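Home > Guides > Storage > Sorting Bins

Category: Set-Up and Care
Shares 12 | Comments 3

Section 3. Loading and Clearing the Sorting Bin

These steps apply to the gray bin with sloped walls used at Jendar work tables.

1. Set the bin on the tabletop with the full base supported. Check that it does not rock.

2. Fasten the bin to the table edge with a bar clamp. Tighten by hand only.

CAUTION: Do not lean on the rim while the clamp is being fitted.

3. Place small household articles on the floor of the bin in a single layer. Tape dispensers should be laid lengthwise near one side wall - keep fingers clear of the metal cutter.

4. Leave space between long-handled articles and cups laid on their sides.
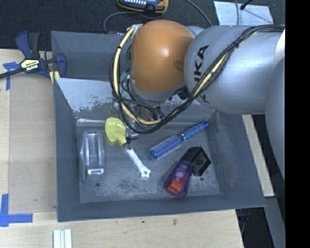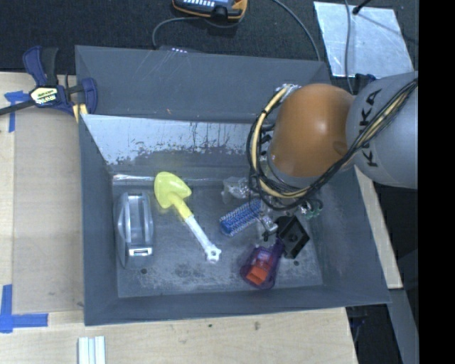
5. Remove articles one at a time, beginning with those lying nearest the rim. Lift brushes by the handle.

NOTE: Small parts may slide down the sloped walls. Check the corners before the bin is recorded as clear.

6. Wipe the floor and walls with a damp cloth. Scuffs on the back wall do not affect use and need not be reported.

7. Enter the time of clearing on Form 243 and return the form to Leen Twal, Table Services.

Previous | Contents | Next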